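3.2 Workstation and recording procedure

The student teams at Tevimstead shared one bench for the whole of the project. Each team was given the same kit of parts in the first week and asked to have a working arm by the end of the fourth. The kit came from Hidayat, with printed parts made in the school workshop. Teams could change the finger shape and the position of the wrist electronics but were not allowed to alter the joints.

Most of the design effort went into the fingers. Ribbed fingers (Figure 2) were tried after early sessions in which students found it hard to judge how firmly an object was being held. The camera at the wrist was fixed so that both fingers stayed in view, and the students were asked to steer by its picture as far as they could before looking up at the bench.

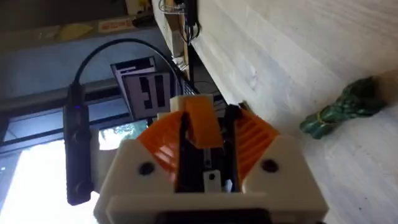

Figure 2. View from the wrist camera, with the orange ribbed fingers and, on the tabletop to the right, a banded bundle of green stalks.

Objects were chosen by the students themselves. We set only two rules: an item had to fit between the open fingers, and it had to be safe to drop. Teams soon moved from plain blocks to toys and toy food, which they found more interesting and which gave more varied failures. Long items were the least popular. They tended to swing when gripped away from the middle, and several students asked for them to be left out of the scored trials. We kept them in.

Each team recorded 100 practice attempts before the scored trials began. An attempt started when the operator took hold of the controls and ended when the object was released or 19 seconds had passed. Attempts stopped for a fault in the arm were logged but not counted -- there were 122 of these across all teams, mostly from the first fortnight.

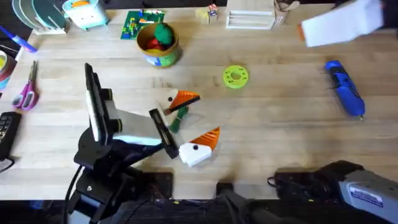
We did not ask teams to clear the bench between attempts. In a pilot at Plordale the year before, the table was reset to a marked layout each time, and the students spent more of the lesson tidying than operating. Leaving other items in place made the task harder to score, but it suited a room used for other lessons. Scoring was done from the recordings by two members of staff working separately. Where they disagreed, the attempt was watched again and a score agreed.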